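Audiobook room notebook
13/08/2024

Short story collection, day four of the edit

Great day. Really great day! Wrote most of this between exports, so the order is whatever order things happened in.

We now have all of "Steltlow and Other Stories" in rough assembly, start to finish, and I listened to the first two hours straight through with the text on my knee. It holds up. I was worried in March, when we did the test chapter, that stories this short would feel like a string of samples once they were read aloud, and they don't. The one about the ferry landing has hardly any plot at all and I still stopped typing to hear the end of it.

Where things stand

Running time of the rough assembly is 963 minutes before trimming, which is longer than I budgeted for, but a lot of that is retakes I left in on purpose so I can pick between them. The edit list has 1447 lines in it. I did 80 of them before lunch, mostly breaths and page turns, and then got stuck on one paragraph for most of an hour (see below).

The text we are reading from is the Ernonard edition, the later one with the author's corrections. The older Plurura printing has a different last line in "The Well Diggers" and leaves out the dedication. I put both on the desk again today and went through that story word by word. The changes are small but they matter a lot in the ear. Plurura has "he went back up to the house and nobody spoke." Ernonard has "he went back up to the house." Full stop. Reading it on paper I liked the longer one. Hearing it, the short one wins easily — there is a little hole after "house" and you fall right into it.

The stuck paragraph

"Acharya," page two, the long sentence with the river and the brother in it. Our narrator gives us four takes. Take one is quick and flat, take two puts weight on "brother," take three has a chair creak, take four is slow. I had picked take two last week and was pleased with it. Today, after hearing the whole story in one go, it sounded like somebody pointing at the important word. Swapped in take one and left the room tone long at the end. Much better! The sadness comes through more when the voice doesn't go looking for it.

So then of course I went back and checked every other place in that story where I'd chosen the heavier reading. Changed five. If anyone opens the session and wonders why the markers have gone from green to yellow, that's me.

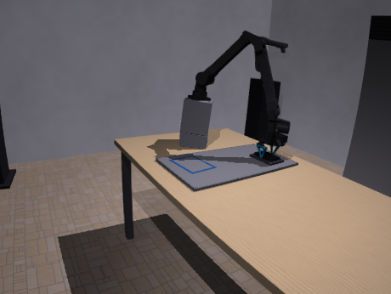 Pauses between stories

Tried three lengths of silence between the end of one story and the title of the next. The short one felt rushed and the long one made me check whether the player had stopped. The middle one is good for most of the book. After "The Well Diggers" I want more, and after the two comic ones I want less, so I'm going to set them by hand and forget about having a house standard for this title.

Also decided against music. I had a nice solo cello thing lined up and I played it between stories three and four, and it told you how to feel about story three before you had worked it out for yourself. Cello is back in the folder. Maybe for the opening credits only.

Names and how we say them

Keeping the list here so it's in one place. Acharya gets the stress on the second syllable, all the way through, including in the story where a minor character says it wrong on purpose (that one stays wrong, please don't fix it!). Steltlow is said the way the narrator says it in the title story, first syllable strong, second almost swallowed. There are two spots in the final story where it comes out too crisp. Marked both for pickup.

Pickups

We have 30 pickups on the sheet now. Most are single words. Two are whole paragraphs, both from the orchard story, where the narrator's voice had gotten lower by the end of the session and the join is obvious on headphones. On speakers I could barely hear it. I'd still like to redo them, it's a lovely story and it comes late in the book when people's ears are tuned in.

Left to do

Finish breaths on stories five through nine.
Ask Ernonard about the dedication, read or not read. I vote read.
Check the epigraph against the printed page, I think we have "a" where it should be "the."
Listen to the title story once more, in the car, no text.
Rename the session backups, the current names make no sense even to me.

Starting tomorrow with the orchard story while my ears are fresh.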